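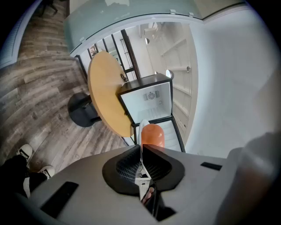 A fan theory starts with a feeling, and the feeling usually comes before you have looked carefully. You watch an animated movie on a Saturday night, you notice the mother never speaks to the baker, and before the credits end you are sure that the mother is a ghost. I like this moment very much. But to make a theory that other people can read with pleasure, you must first learn to write down only what is on the screen. Practice on plain things. A small refrigerator stands open, black outside and white inside, and something orange and rounded is held upright in front of it. "The door is open" is a note. "Somebody is hungry" is already a theory, and it must go on a different page.

In this tutorial I show how I test a theory before I publish it. As my material I use Hendia, the Burkell animated movie from 2000, and the popular theory that the whole story is dreamed by the little brother, Undholm, while he is sick in bed. You can use any movie you know well.

What you need

The movie, in a version where you can pause and go back. The original tale, if there is one. A notebook with two columns, or a spreadsheet. One free evening for watching and another one for writing. I do not recommend doing both on the same evening, as you will be tired and you will start to agree with yourself.

Step 1. Write the theory in one sentence

If you need three sentences, you have maybe two theories. "Undholm is dreaming everything after the fever scene" is good, because it tells us who, what, and from which point. "Hendia has a dark secret" is only a title for a video.

Step 2. Watch once for the theory and once against it

During the first watching, write in the left column every moment that supports your sentence. Put the time code next to it. During the second watching, fill the right column with every moment that makes trouble. For the dream theory I got a nice long left column: the clock with no hands, the snow that falls inside the kitchen, the goose who has the same voice as the doctor. The right column was shorter, but it had the scene at the mill. Undholm is not in this scene, he does not hear of it later, and his sister makes there a decision which he never understands. A dream can contain such a scene, of course. Still, the theory has to explain it, and most of the posts I have read simply jump over it.

Do not erase anything from the right column. You will want to.

Step 3. Separate props from signs

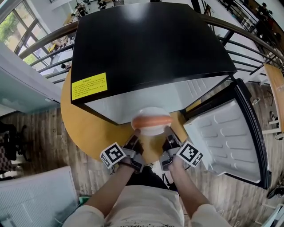
Animated movies are full of food, and fan theories love food. In Hendia somebody eats in almost every scene, so it is easy to believe that every meal is a message. Before you decide, ask how the same thing would look with no story around it. One orange-red sausage on a white plate, on a round light wood table, is simply a sausage on a plate. It becomes a sign when the movie treats it in a special way: the camera goes back to it, a character refuses it, the music changes, or it returns later in a place where it should not be. The soup of the grandmother passes this test, since it is shown at the beginning and again at the frozen lake. The bread does not pass. It is on the table because families have bread.

My limit is 3 appearances for an object and two for an object that a character talks about. You can choose another limit, but choose it before you count.

Step 4. Go to the source

The movie is based on a tale printed in 1799, and the tale is short, 17 pages in my edition with large letters. Read it completely, also the boring introduction. In the tale there is no little brother at all — the sister is alone with the goose. This does not kill the theory. It even helps a little, as we can ask why the studio added him. But it does kill one argument which is repeated everywhere, that "the original story was also a fever dream." Whoever wrote this first did not read the tale, and the others copied.

If you read the source in translation, say so in your text, and be careful with theories that depend on one word.

Step 5. Give it to a person who disagrees

I send my drafts to Jae-hoon Koo, who does not like dream theories of any kind. His notes are short and not very polite. On my first draft he wrote "so what?" beside the fourth paragraph, and he was right: I had proved that the clock is strange, but I had not said what changes in the story if it is a dream. Ask your reader to mark each place where they stop believing you. Repair those places or cut them.

Step 6. Write it with the trouble included

Put your strongest evidence first, then the worst problem from the right column, and only after that the rest. Readers trust a writer who brings the problem by herself. Describe what is on the screen in plain words before you explain it, so a person who disagrees with your explanation can still use your description.
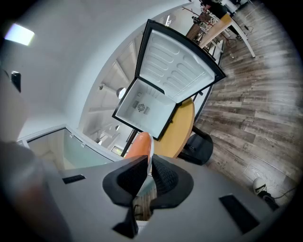

Orange object held upright, mini fridge open.

A few words about length and tone. For a blog, 2000 words are enough, and for a forum half of it. Write "I think" one time at the start and then leave it out. Please give credit when you build on another person's idea; the snow in the kitchen, for example, I found in a long post by a user called Yoon, and the link belongs in the first half of the text, where people will see it.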